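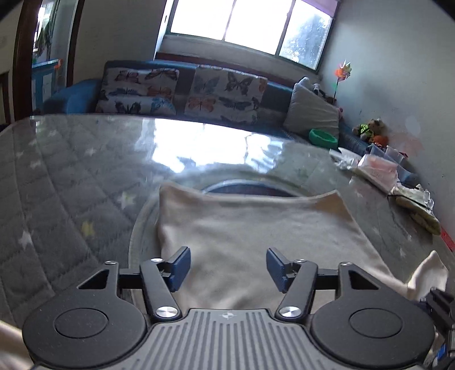
How long does the Dovis hand unit need to charge before I can record with it for the first time?
Two hours on the supplied mains lead. Leave the unit switched off while it charges, and do not start section 4 until the charge light has gone from amber to green.

Support > Hand-held units > Dovis > Set-up guide > 4. First recording

4. First recording

This section takes you from a charged unit to one saved practice recording. It assumes the unit is already paired with the Breveo desktop program (section 3). If you hired the kit, pairing was done before dispatch and you can start at step 1.

4.1 Before you start

Pick an ordinary room and an ordinary job. Folding or moving a piece of cloth is a good first task, as it needs slow closing and a clean release. The room does not have to be tidied. Household things in the background are wanted in most Besov collection plans, and the plan sheet in your kit will say so if yours is different.

Note: Windows are fine. If daylight shines straight back off a glossy surface, turn yourself a little to one side until the preview in Breveo settles.

Caution: Do not use the unit near open water, on a hot hob or with blades of any kind. The finger pads are not heat resistant.

4.2 Checking the fingers

1. Switch the unit off.
2. Open and close the fingers by hand, slowly, three times. The linkage on each side should move freely and by the same amount.
3. Look at the screws at the joints. If one stands proud, tighten it a quarter turn with the small driver. Do not use thread glue.
4. Wipe both pads with a barely damp cloth and let them dry.
5. Close the fingers on a sheet of paper and pull. The paper should drag evenly. If it slips on one side only, see section 7, Replacing a pad.

Caution: Keep your free hand out of the linkage when the fingers are closing. It will not injure you badly but it does pinch.

4.3 Setting the zero position

1. Switch on. Wait for one long tone.
2. Leave the fingers fully open and hold the unit still over your work surface.
3. In Breveo, choose Set zero. The counter runs up to 1000 and stops.
4. If the counter stops early, the unit moved. Rest your elbow on something and repeat.

The zero position is kept when you switch off. It is lost if the battery runs flat, in which case the program asks for it again.

4.4 Making the recording

1. Put the cloth down loosely in front of you.
2. Press the side button once. Two short tones mean recording has begun.
3. Hold still for a moment, then move in, close the fingers on the cloth, lift, carry and let go.
4. Return to your starting position with the fingers open.
5. Press the side button again. One short tone means the file is saved.

Work at the speed you would use with your own hand, or a touch slower. If you drop the cloth, carry on and pick it up again. Dropped and repeated grasps are kept and marked by the Picard review service, so there is no need to delete them.

Note: Soft goods on a padded surface such as a mattress are easier to take hold of if you press down lightly before closing. On a hard table top, come in at a lower angle.

4.5 Sending the file

1. Connect the unit to your computer.
2. Choose Send in Breveo and tick the practice box.
3. Leave the computer on until the bar is full. The first transfer is slow.

The unit holds 2000 short recordings. Older files are not overwritten; when the memory is full the unit gives a low tone and will not record until you have sent or cleared them.

Practice recordings are looked at by Clémence Pichon's team at Picard and a short reply is sent by email. Recordings sent on a Sunday are looked at the next working day. Please wait for the reply before you start on the plan sheet.

4.6 If the fingers do not close fully

Check for lint behind the crossbar first, then repeat 4.3. If the gap remains, stop using the unit and write to Mattes Meinecke at the service desk, giving the serial number from the lid of the case.

Related pages
Charging and battery care
Pairing with Breveo
Replacing a pad
Returning a hired kit
What changed in the June update

Besov customer support | Contact the service desk | © Besov | Back to top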